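Section 4: Loading, using and looking after the stapler

This section covers the desk stapler supplied with the Drakeo home binding set. It applies to the standard model only. If your set came with the long-arm stapler for booklets, turn to Section 5, as the loading method is different.

Read the whole section once before you begin. Loading takes a minute or two the first time and much less after that.

4.1 Before you start

You will need:

The stapler
One box of Manico standard staples
A few sheets of scrap paper
A soft dry cloth
A small pair of blunt tweezers (for clearing jams)

Work at a table with enough light to see into the staple channel. Sit or stand so that your forearms can rest on the table edge. The stapler should stay on the table for everything in this section except where a step tells you to turn it over.

CAUTION: Staples are sharp at both ends. Keep fingers away from the front opening whenever the stapler is loaded, even when you think the channel is empty. Do not let small children load or clear the stapler.
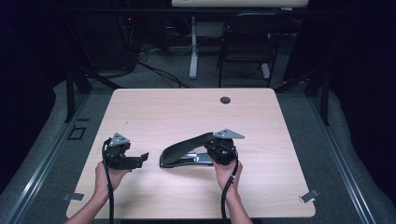

Staples are sold in several sizes which look much alike when they are out of the box. The size is printed on the end flap of the staple box, and it should match the size stamped on the underside of the stapler base. A staple that is slightly too wide will not enter the channel at all. A staple that is slightly too narrow will go in, but will twist as it is driven and will probably jam on the second or third stroke.

Keep part-used strips in their box. Loose strips in a drawer get bent at the ends, and a bent end is enough to stop the whole strip from sliding forward.

4.2 Loading staples

1. Place the stapler on the table with the front end pointing away from you.

2. Hold the base still with one hand. With the other, lift the top arm at the front until it clicks free of the staple channel. Continue lifting until it stops. Do not force it past the stop.

3. Look into the channel. If there are staples left in it, you may leave them there provided they are straight and lie flat against each other. Remove any that have tipped over.

4. Take one full strip of staples. Lay it in the channel with the points facing down and slide it forward until it meets any staples already there.

Note: A full strip fills the channel. Two strips will not fit and the arm will not close over them.

5. Lower the arm until you hear it click. The spring inside the arm will press the strip forward as it closes.

6. Fold a piece of scrap paper in two, place it under the front of the stapler and press down firmly. Check the staple. The legs should be folded flat on the underside and should be the same length.

7. Repeat step 6 twice more. The first staple from a new strip is sometimes poorly formed. If the third one is also poor, go to 4.6.

4.3 Stapling loose sheets

1. Gather the sheets and knock them together on the table, first along the short edge and then along the long edge, until they are level.

2. Hold the stack between finger and thumb close to the corner you are going to staple. Sheets slip most when they are held a long way from the staple.

3. Slide the corner into the stapler. For a single corner staple, set the stack at a slant so that the staple will lie across the corner. Pages turn more easily over a slanted staple than over a straight one.

4. Press the arm down with the flat of your hand in one steady movement. Let it come up again by itself before you pull the stack out.

The stapler will take up to 27 sheets of ordinary writing paper. Treat this as the upper limit and allow fewer sheets if the paper is heavy. Card covers count as several sheets each. If you are not sure, try a scrap stack of the same thickness first.

CAUTION: Do not strike the stapler with a fist or a hammer to get through a thick stack. This bends the driver blade, and a bent blade cannot be repaired at home.

4.4 Choosing where the staple goes

For most household papers one staple in the top left corner is enough. The notes below are for papers which will be handled often or kept for a long time.

Letters and bills. One corner staple, slanted. Leave a finger's width between the staple and each edge of the paper.

Recipes and instruction sheets. Two staples down the left side, parallel with the edge. These papers tend to be opened flat and propped up, and a corner staple will tear through after a while.

School work. Follow the school's own instructions if there are any. Otherwise use one corner staple and avoid stapling through handwriting.

Papers for a ring binder. Punch the holes first, then staple. Keep the staple well clear of the holes so that the sheets can still turn on the rings.

Papers for scanning or copying. Do not staple. Use the clips in the lid of the set. Pulling staples out later leaves holes and small tears which can catch in a copier.

Old photographs, certificates and anything you could not replace. Do not staple. Staples rust in damp rooms and the mark cannot be removed. Put these items in the clear sleeves described in Section 7.

4.5 Permanent and temporary stapling

The metal plate at the front of the base is called the anvil. It has two pairs of grooves in it. One pair folds the staple legs inwards, towards each other. This is the permanent setting and is the one in use when the stapler is new. The other pair folds the legs outwards, so that the staple can be drawn out by hand. This is the temporary setting.

To change from one to the other:

1. Open the arm as described in 4.2 and let it rest back on its stop.

2. Press up on the small round button under the base, directly below the anvil. The anvil will rise slightly.

3. With the button still held, turn the anvil half a turn until the other pair of grooves is at the front.

4. Let go of the button and check that the anvil has dropped back level with the base. It should not rock when you touch it.

Note: Temporary staples hold less paper. Keep to a thin stack and do not post anything fastened this way, as the legs can snag on the envelope.

Remember to turn the anvil back afterwards. Many stapler complaints sent to the Drakeo help desk come from an anvil left on the temporary setting – the staples look wrong, but the stapler is working as it should.

4.6 Clearing a jam

Stop as soon as the arm feels different under your hand. A second or third press will usually drive another staple in behind the first and make the jam harder to clear.

1. Remove the paper. If it is caught, open the arm first and ease the paper out sideways.

2. Open the arm fully and slide the strip of staples back, away from the front. Take it out and put it to one side.

3. Turn the stapler so that the front opening faces the light. Look for a folded or doubled staple in the slot.

4. Use the tweezers to grip the jammed staple by its flat top and pull it straight out. Do not lever it against the sides of the slot.

5. If you cannot get hold of it, close the empty stapler, place it on folded scrap paper and press once. Open it and look again. The staple may have moved far enough to be gripped.

6. Check the strip you removed. Break off the first few staples if they are bent or out of line, and throw them away wrapped in a piece of paper.

7. Reload as in 4.2 and test on scrap.

CAUTION: Never use a kitchen knife to clear a jam. The blade can slip forward through the slot.
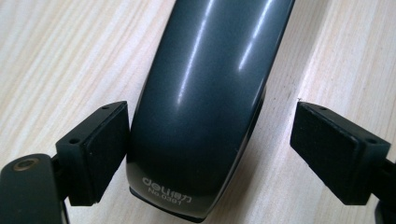 4.7 Cleaning and care

Wipe the outside with a soft dry cloth when it is dusty. For ink or glue marks, dampen the cloth with plain water, wipe, and dry straight away. Do not use white spirit, nail varnish remover or scouring cream on any part.

Paper dust collects in the channel. Clear it as follows:

1. Open the arm and remove all staples.

2. Turn the stapler upside down over a sheet of paper and tap the base gently with your fingers.

3. Brush out what remains with a clean dry paintbrush.

4. Put one small drop of light machine oil on the hinge at the back. Open and close the arm several times, then wipe off any oil that has spread.

Do not oil the channel. Oil there will mark the first papers you staple and will hold dust.

In normal household use this needs doing once a year. October is a good time if you do your household filing before the winter, and it is easy to remember. If you staple every day, clean the channel each time you finish a box.

4.8 Storage

Store the stapler closed, with staples removed if it will not be used for some months. Keep it in the tray in the set or on a shelf indoors. Garages and sheds are too damp for the springs and for the staples.

The tray has a space for two boxes of staples beside the stapler. The Plivurard tray supplied with earlier sets is 130 mm deep and holds the same items, so there is no need to replace it.

4.9 Spare parts and refills

Order spare parts from Amundsen, quoting the part number below. Amundsen does not hold springs or driver blades. If either of these has failed, the stapler should be replaced.

Anvil with button: part 366
Base pad: see the parts sheet in the lid of the set
Staples: Manico standard, sold in single boxes

To fit a new base pad, peel off the old one, clean the base with a damp cloth and leave it until fully dry. Press the new pad on from the centre outwards and leave the stapler standing on it overnight before use.

Section last revised January 1, 2026.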